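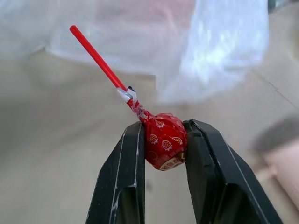

Babak Rostami reckons the grasp score is measuring the wrong end of the job, and he's been telling me so since the first batch. His argument is that a pinch which looks lovely at lift can still be useless if the stick is pointing somewhere silly when you want to put the thing down. I've come round to it, mostly.

19 July 2020

Sunday in the lab, so I had the bench to myself and got through heaps. Finished the relabelling on the Temik set. There are 890 grasps in total and 582 of them now have a stick angle against them, read off the wrist view by hand (my eyes are cooked). The rest are the older ones where the stick is hidden behind a finger, and I'm leaving those out for now instead of guessing.

What I'm doing, for when I read this in November and have forgotten: the old Paju policy picks a pinch point on the lolly head and gets marked pass or fail on whether it's still held after the lift. I've kept that and added a second output for stick angle, trained off the same wrist frames. No extra sensor. The head is round so the fingers don't much care how it's turned, but the stick cares a lot, and so does the rack!

First run was rubbish. Predicted the same angle for nearly everything. Found I'd been wrapping the angles at the wrong spot, so a stick just left of upright and one just right of it were being treated as miles apart. Swapped to sine and cosine and it settled down straight away. Median error is now almost 5 degrees on the held-out ones, which I'm pretty chuffed with.

Still bad: shiny wrappers. The highlights along the folds pull the estimate about, worse on red wrapper with a red stick, where there's not a lot of colour to go on. Bits of tag near the neck might be doing it too (a pointy flap looks a fair bit like a short stick if you squint). Try masking the neck and see.

Fingertips are getting scuffed along the edges. Want to know if the wear shifts the pinch at all before I order new ones from Neterent. Keep the old pair either way.

To do:
- rerun with 3 seeds, not one, before showing anybody
- neck mask
- ask Babak for his placing script, the one that talks to the Nanex rack
- back up the labels!!

Search this notebook Go

4 comments 2 shares

Comments

mattg: Sine and cosine gets everyone once. Did you normalise the pair before the loss?

tilly: Would love the hidden-stick ones even without labels, could be a decent test of whether it knows when it doesn't know.

mattg: ^ seconded

Babak Rostami: Script is on the shared drive. Told you about the angle.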